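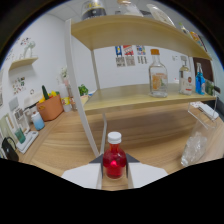 Shelf Layout and Bottle Return Order for a Small Drinks Station
Project report, Zhiqiang Cui
Mistadside practical course, 2018-02-16

1. Purpose

The drinks station in the Ellis room is shared by several course groups. Bottles come off the shelves during a session and go back wherever there is space. The aim of this project was to write a layout that a new user can follow without help, and to test it on the existing two-tier unit. No new furniture was bought.

2. Equipment

The unit has two light wood boards and a white frame, and stands on a wooden tabletop. The upper board holds taller containers and dry items. The lower board holds flavored bottles and fruit. The tabletop is the work area.

Stock falls into these groups:
Glass bottles with colored liquid, such as the red one with the white ribbed cap
Clear plastic bottles with screw caps
Jars and cans
Drinking glasses

Cap color was considered as a sorting key and dropped. Orange caps occur on both glass and plastic bottles, so the color does not separate the groups.

3. Method

Each bottle was lifted from the tabletop by the upper half and set down upright before the next was touched. Clearance below the upper board was checked for each type. A trial was one bottle moved from table to shelf, and 100 trials were run. Glasses were left on the table until the bottles had been placed.

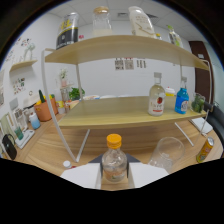 Figure 2. Plastic bottle with orange cap in front of the unit, with an empty glass to the right.

Placement time was recorded with the Brivex timer sheet used in the earlier Tirari exercise. Time spent reading labels was included. Bottles lying on their sides were first stood up, and this was logged as a separate step. A large clear cup needed the same step. Small jars were kept in a row along the board edge so that the lids could be seen from above.

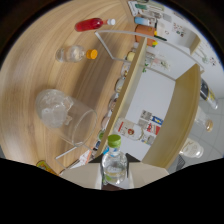
4. Results

Of the 100 trials, 70 ended with the bottle in its listed position on the first attempt. The other 30 needed a second move. Most of these involved clear bottles with similar white labels. The blue bottles caused no errors. Total handling time was about 177 minutes, including the standing-up step.

5. Discussion

The lower board works best when the colored bottles are used as markers. With the blue bottle in the center, users placed the clear glass bottle to its left and the limes to its right
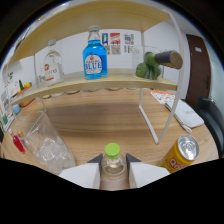
and did not go back to the written list. The same arrangement leaves the front of the table free for pouring. Clear plastic bottles remain the weak point of the layout. A printed position label on the board edge would probably reduce second moves, but this was not tested. The upper board was not changed during the trials, and its order should be checked in a later project with the same timer sheet.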